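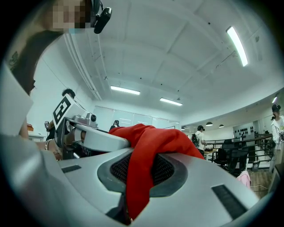 Red cloth, bunched in soft folds.

Setting Up a Paced Breathing Session
Updated February 2026

A session takes 19 minutes and needs a chair, a timer and a quiet room. The settings below are for the Famach timer. The older Drirkedico model uses the same menu but has no vibrate option.

1. Finish eating at least two hours before you start. Loosen any belt or tight collar.

2. Sit with both feet flat and your back supported. Lying down works too — set an alarm if you tend to fall asleep.

3. Open Sessions, choose Custom, and set the inhale to four seconds and the exhale to six. Leave Hold at zero.

4. Breathe through the nose. The belly should move more than the chest. Keep the breath light.

5. If you feel dizzy or your fingers tingle, stop and breathe normally. Shorten the exhale by one second next time.

6. Save the settings under a name you will recognize. The timer keeps three custom sessions and overwrites the oldest.

Evening is the usual time, but any fixed hour will do. Ask your doctor first if you have a heart or lung condition.

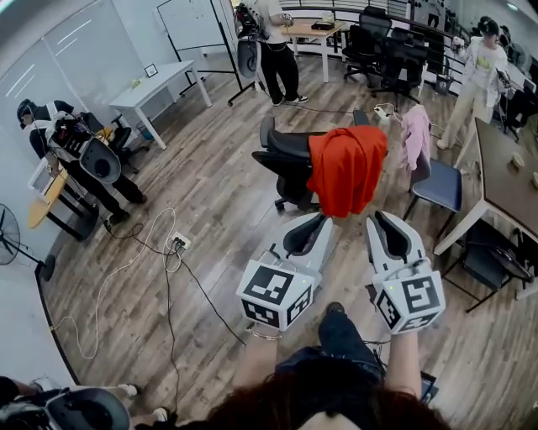 One reader in Fletcombe asks whether the six-second exhale can be done through the mouth during a cold. It can. Purse the lips slightly and keep the count the same.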